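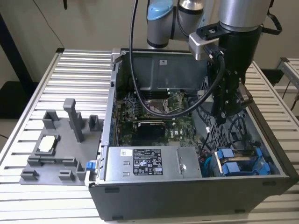
A robot isn't smart just for picking something up, a reader wrote to us after our last page on robots. Cranes pick things up too. The smart part is knowing when to let go.

The reader has a good point, and it fits this page well. Letting go at the right moment is one of the hardest jobs in the build we are going to explain. It is a robot arm in a shared workshop called Oltach, and the people there want it to work on a desktop computer. The project is named Jarnel.

What is a shared workshop?

A shared workshop is a place where people pay a little money each month to use tools they could not fit or afford at home. There are saws, soldering irons, sewing machines and 3D printers. Some people come to fix a bike. Some come to build one big thing for a whole year. Jarnel is that second kind. The group started it in September, and they work on it most weeks.

What is the arm supposed to do?

Every computer has a chip called the CPU. The letters stand for central processing unit. It is the part that carries out the instructions in a program. The CPU is a flat square, and it sits in a matching square on the big green board inside the computer. The big board is the motherboard. The matching square is the socket.

The Jarnel group wants the arm to lift a CPU from a holder on the table, carry it to the computer, and set it down in the empty socket. A person who has done it before can do this in less than a minute. Teaching an arm takes a lot longer.

Why is it so hard?

A CPU has many tiny metal contacts on its underside. The socket has tiny contacts too, and each one has to meet its partner. If the chip goes down crooked, or if something drags across the socket, the contacts can bend. Bent contacts can mean the computer will not start.

People do this job with their eyes and their fingertips. When you put a puzzle piece in place, you feel it wobble and then drop in. Your hand makes little corrections without you thinking about them. An arm has no fingertips like yours. It has to be given some other way of knowing where things are.

Holding things still

The first trick is to stop things from moving. If the computer slides on the table, every position the arm has learned is wrong. The same goes for the chip.

A tool that holds something in the same spot every time is called a fixture. You may have used one without knowing the name. A muffin tin is a bit like a fixture for batter. An egg carton is a bit like a fixture for eggs. The fixture for Jarnel is a flat plate with posts and little walls on it, and it was made on a 3D printer.

A 3D printer builds an object out of very thin layers of melted plastic, one on top of another. The good thing about printing a fixture is that you can print it again. The first plate had a pocket for the chip that was too tight. The second had a pocket that was too loose. The group kept changing the drawing on the computer and printing new ones. The plate they use now is number 19.

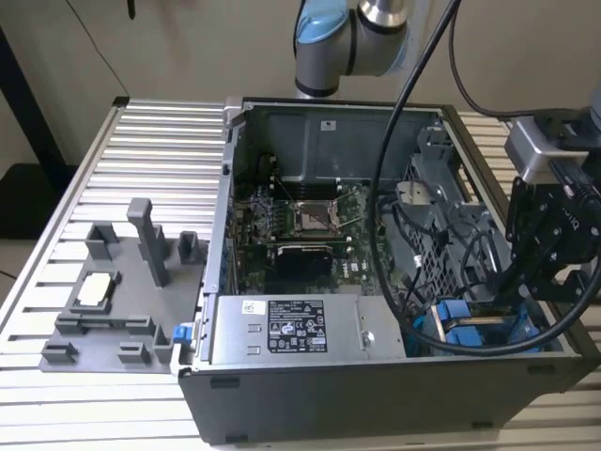 The gray plate next to the computer is the fixture. The square chip rests in its pocket, and the socket on the green board is empty.

The table matters too. It is made of metal rails called extrusions. To make an extrusion, a factory pushes soft, hot metal through a hole with a special shape, a little like squeezing frosting out of a bag. Many rails of this kind have grooves along their sides, so you can bolt things to them and move them later. Builders like them for that reason.

Joints and wrists

Hold your arm out and touch your nose. You used your shoulder, your elbow and your wrist. A robot arm also moves by bending and turning at its joints. Each joint has a motor inside. A computer program tells each motor how far to turn, and all the turns added together put the hand in the right place.

The hand of a robot is called a gripper. The one on this arm has fingers that point down at the work. A camera is mounted with it, so it travels wherever the gripper goes. A camera fixed to the wall would always see the same view. A camera near the gripper can get close to whatever the gripper is working on.

Teaching the arm

The group uses a program they wrote themselves, called Nisus. It keeps a list of every try. Each try gets a number, and next to the number there is a note about how it went. By the time we wrote this page, the list had reached 1748. Most of those are practice with only one small part of the job, such as closing the fingers on the chip and opening them again.

Breaking a job into parts is a good way to teach a robot. The parts for Jarnel go like this:

Move above the holder.
Come down slowly.
Close the fingers.
Lift straight up.
Move above the socket.
Turn until the chip lines up.
Come down very slowly.
Open the fingers.
Back away.

Opening the fingers is the part our reader was talking about. If the arm lets go too high, the chip drops and may land crooked. If it keeps going down before it lets go, it presses on the socket. The group's rule for a full run is 10 good tries in a row before they change anything else. They have not got there yet. Their best so far is six.

Words to know

CPU: the chip that carries out a computer's instructions.
Extrusion: a long piece of metal or plastic made by pushing it through a shaped hole.
Fixture: a tool that holds something in the same place every time.
Gripper: the part of a robot that takes hold of things.
Motherboard: the big board inside a computer that the other parts connect to.
Socket: the place on the motherboard where the CPU goes.

Try it yourself

You need a coin, a sheet of paper, a pencil, some modeling clay and a pair of kitchen tongs. Put the coin on the paper and draw around it. Now move the coin to the other end of the table. Pick it up with the tongs and set it down exactly inside the circle. Try it with both eyes open, then with one eye closed.

Next, make a fixture. Press the coin gently into the clay so that it stands on its edge, and try again. Is it easier to pick up? Does the clay work better when it is tall or when it is low? Write down each try, the way the Nisus program does – even the bad ones.

Page last updated July 17, 2025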